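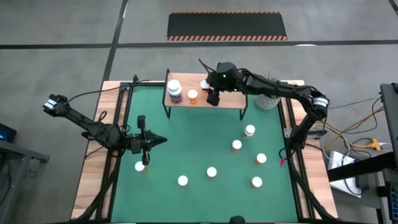

Un flacon à capuchon blanc et une petite étagère sur le tapis vert.

Me revoilà avec des nouvelles du cyclocross de Homlow ! J'y ai pris le départ en août, sur un sol dur comme du béton, et j'ai fini deuxième de ma série (oui, moi !). 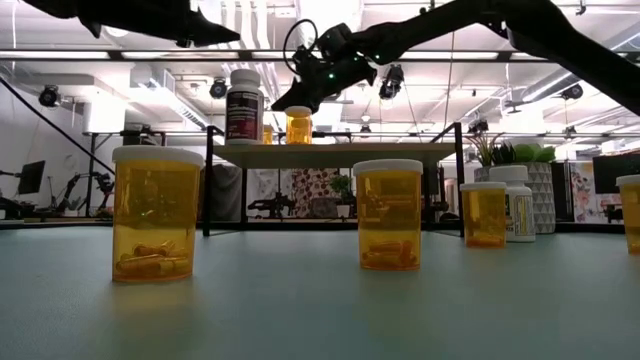 Le plus dur reste la montée derrière Filtville, 670 mètres à pousser le vélo sur l'épaule ou presque.

Faut-il une licence pour courir ?

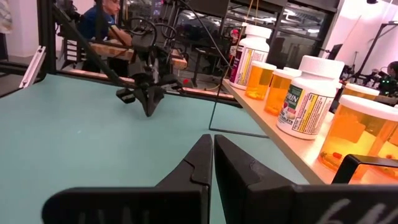
Faut-il deux vélos pour débuter ?
Un seul suffit, avec des pneus à crampons bien choisis.

Je roule sur mon vieux Niva depuis cinq saisons
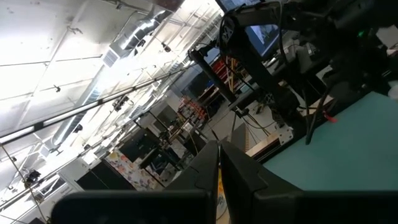
et je compte bien le garder pour la prochaine, quitte à changer encore les patins de frein.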